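Stacked washer in a bedroom – vibration, moisture, clearances
Laundry and Utility > Installation

modum_resident
Posted 22nd February
Moving a double-drum unit into a bedroom because the flat has no laundry and the bathroom is too narrow for it. Upper and lower drum, one cabinet, one control board. The only practical spot is the wall opposite the door, with the bed a short walk away on the left and the radiator on the same side as the bed. Floor is a slab with a thin floating layer over it.

Questions:
1. Is the floating layer going to be a problem at full spin?
2. Can I get away without a dedicated circuit?
3. Anything I should do about moisture, given the wardrobe is in the same room?

I have read the sticky. It assumes a laundry.

Leobardo Cisneros
Re: Stacked washer in a bedroom
1. Yes. A floating floor has give in it and the feet will find it. Cut the floating layer out under the footprint and stand the unit on the slab. Trim the edge. An hour's work.
2. No.
3. Depends on whether one of the drums is a dryer and what kind. You didn't say.

tarn_and_tub
Re: Stacked washer in a bedroom
Disagree on cutting the floor. If it's a rental he will be paying for that cut. A rigid ply base spreads the load well enough. I've run a single front loader on one for years with no walking. Keep it rigid, no rubber pucks.

Leobardo Cisneros
Re: Stacked washer in a bedroom
A single front loader has its mass low down. With a second drum on top the centre of gravity goes up and so does the rocking at the top of the cabinet. It isn't the same case.

modum_resident
Re: Stacked washer in a bedroom
Both drums wash. No dryer. Everything gets hung. I own the flat, so cutting is possible, though I'd like to avoid it.

Kyu-ri Jeon
Re: Stacked washer in a bedroom
We have one of these in a room that also has a bed, a wardrobe and a small fridge in it. Same type, round door up top and a second round door below. Layout notes, for what they're worth.

The distance that matters is between the bed and the machine. Measure it with the doors open. You need to stand there with a basket on the floor and both drum doors swung out, one after the other, and still be able to get past. If the basket lives in front of the machine you will be stepping around it every time you change the sheets. 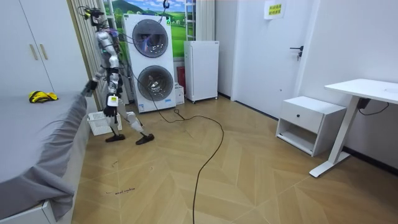
Sheets are the other thing. A flat sheet that hangs well down the side of the bed takes up more of the walkway than you'd allow for on a plan. Tuck it or go to a fitted one. I also sort on top of the bed, and clothes left on it end up in the bedding load. Dark items in with a pale sheet, you know the result.

For the window, leave enough room to open it. If you cover it with anything, pick something that comes off easily, because with no dryer your moisture is all going into the room.

Natalia Palacios
Re: Stacked washer in a bedroom
Moisture is the part people underrate in these threads. Numbers depend on spin speed and load, so weigh it yourself. Weigh the dry load, weigh it again out of the drum, and the difference is the water that will end up in the air. My bedding load came out 3 kg heavier than it went in on the old machine. All of that went into one bedroom, over a night, with the door shut.

A wardrobe against an outside wall will grow mould at the back before you see anything on the front. Pull it off the wall by a hand's width and check behind it in March when the weather turns.

tarn_and_tub
Re: Stacked washer in a bedroom
A hand's width seems excessive in a small room. I'd put a dehumidifier in and leave the furniture where it is.

Natalia Palacios
Re: Stacked washer in a bedroom
A dehumidifier handles the room air. It does little for a dead pocket behind a flat panel on a cold wall. Do both if you have the space, but the gap costs nothing.

Aurel Dinu
Re: Stacked washer in a bedroom
Electrical, briefly. Both drums can heat at once on some units and on others the board locks one out. Read the rating plate. If both can heat, you want a dedicated circuit sized for the plate figure, with whatever protection your local code requires. Don't share it with the fridge. A fridge on the same breaker goes off when the washer trips it, and you find out from the smell.

No extension leads. No power boards. I have replaced enough melted ones.

modum_resident
Re: Stacked washer in a bedroom
Plate says 2,000 W and doesn't say whether that's per drum. The manual is no better. Emailed Oosthuizen, where I bought it, and got the brochure back.

Aurel Dinu
Re: Stacked washer in a bedroom
A plate normally gives the whole appliance, but confirm it before anyone pulls cable. Your electrician can put a clamp meter on the supply with both drums on a hot cycle. Takes a few minutes.

Marichka Didenko
Re: Stacked washer in a bedroom
On the original floor question. I tried ply first, then cut the floor. Ply was acceptable up to medium spin. At full spin with towels in the top drum the cabinet rocked enough to rattle the hangers on the rail beside it. On bare slab, levelled properly, it stopped. So Leobardo is right for a double drum and tarn_and_tub is right for a single.

Levelling: use a spirit level on the top, front to back and side to side, then lock the nuts. Recheck after 40 cycles. Mine had settled at one rear foot.

tarn_and_tub
Re: Stacked washer in a bedroom
How thick was the ply?

Marichka Didenko
Re: Stacked washer in a bedroom
Single sheet, 18 mm. I know what you're going to say.

tarn_and_tub
Re: Stacked washer in a bedroom
Two sheets, glued and screwed, with the grain crossed. One sheet that size will flex. I don't think the test was fair.

Leobardo Cisneros
Re: Stacked washer in a bedroom
The ply is still sitting on foam underlay. You can make the top as stiff as you like.

modum_resident
Re: Stacked washer in a bedroom
Cutting the floor. Slab was checked with a straight edge and is flat enough where the feet go. Quote for the new circuit is in and I'm waiting on a second from Cerkow. Wardrobe comes off the wall this week.

Does anyone have a preference on drain hose height with two drums on one standpipe? The manual shows a single hose but there are two outlets on the back.

Aurel Dinu
Re: Stacked washer in a bedroom
Check whether the second outlet is capped. If both are live, run them separately into the standpipe with an air gap. Don't tee them together or the upper drum can push water back toward the lower one.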